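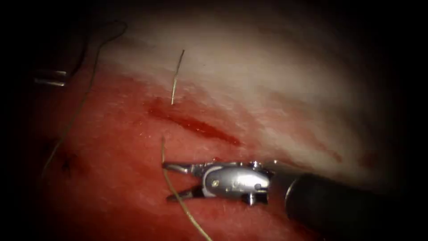

A reader wrote in after my last column to say that I was wrong about waiting rooms, that they were the last place in the country where a person could sit down for an hour without being sold anything, and that I ought to leave them alone. I had complained about the chairs. I had complained at some length about the chairs, and I see now that the chairs were the wrong target, so I would like another go.

My subject is the leaflet, the letter and the sign: all the writing that stands between a patient and the thing the patient has come for. I have been reading a good deal of it lately. I had a small matter attended to in March, nothing that would interest anyone at a party, and by the end of it I owned a folder.

The first letter told me that my appointment was at ten past nine and that I should arrive early. How early was left to my conscience. The second letter, which came the next day, said that I should disregard any previous letter if it differed from this one. I laid them side by side on the kitchen table and went over them like a man checking a banknote. The difference was a comma. I went with the later comma.

Then there was the booklet. The booklet was called Your Visit And You, and it had a drawing on the front of a sort of cheerful lozenge waving its arms. Inside it explained that I might feel some discomfort. I have lived long enough to know what this word is doing. A hotel bed gives you discomfort. Discomfort is a scratchy jumper. When the people with the sharp things say it, they mean pain, and they know they mean pain, and they know that I know. We have all agreed to go on saying discomfort because somebody once held a meeting.

I don't think this is wickedness. I think it is what happens to any piece of writing that passes through enough hands. One person writes "It will hurt for two days, then it will stop." The next person asks whether it might be three. Another has known it not to hurt at all. A fourth worries about the word "hurt", and a fifth about the word "will", and out of the far end comes "Some patients may experience a degree of discomfort for a limited period." Every one of them has made it safer and it has stopped being any use. I would have liked to know about the two days. I could have cancelled my sister-in-law.

The signs are worse, being larger. My hospital has a corridor in which the signs have been put up over the years by people who plainly never met. One says Outpatients, with an arrow. The next says Ambulatory Care, with an arrow the other way. These are the same place. I know because I walked to both of them. Beyond that is a door marked No Entry Except Entry, and I stood before it for a while in real admiration.

Somebody will tell me that there is an app. There is an app. It is called Plurkik, a name that sounds like a tap being fixed, and it replaced an earlier one called Kukow, which had replaced ringing up. Plurkik asked me to choose a password, then asked me to choose a better one, and then informed me that I had 182 unread messages. I had been a member for four minutes. I opened the oldest. It welcomed me to Kukow.

I read some 20 of the rest on the bus home, and most of them were notices that a further message had been sent. There was one which mattered, telling me not to eat after midnight, and it sat between an invitation to rate the car park and an update to the terms of something. I had in fact been told about the eating by a woman at the desk, who looked up, said "Nothing after midnight, not even toast," and looked down again. That is eight words and I could recite them under oath. I have thought about toast ever since with new respect.

It is an odd thing how well they talk and how badly they write, these people, when they are the very same people. The surgeon who saw me spoke like a sensible plumber. She said what she was going to do, how long it would take and what I would be fit for afterwards (not much; telly). I asked whether I could drive and she said no. Just no! Then she gave me a sheet of paper from the same department which said that patients should consult their insurer regarding the resumption of vehicular activity. I asked her if she had written it. She looked at it as you would look at a fish in your handbag.

Defenders of the leaflet say it has to serve everyone, and you can't write for everyone in the way you talk to one person. I used to believe this. Then my washing machine broke down, and I went looking for the manual, which was put together by a firm called De Smet for, I suppose, anybody on earth who might own a washing machine. It says: "Turn off the water. Then open the door. If you open the door first you will be sorry." I read that out to several people. None of them needed it explained, and one of them turned off the water.

So it can be done for everyone. It can be done by a washing machine firm, about a washing machine, where the worst that can happen is a wet floor. I'd have thought the case was stronger for the spleen.

I am told that help is coming, and that it has a name. The name is Grarnska, and it is a project for making hospital letters clearer. I sent off for the guidance, which was free, and which runs to a good many pages, and which opens with a list of the short forms used in the guidance. It recommends that no letter should be longer than 1000 words. I have written love letters shorter than that. I have resigned from jobs in less. My whole small matter, start to finish, with directions to the correct door and a frank word on the subject of pain, would go on a postcard, and there'd be room left over for the lozenge.

My correspondent, the one who likes waiting rooms, added at the bottom that she reads all the posters while she is there, every one, and finds it restful. I believe her. I read them too. There was one by the lifts asking people not to put up posters by the lifts, and I read it twice, and by then they had called my name.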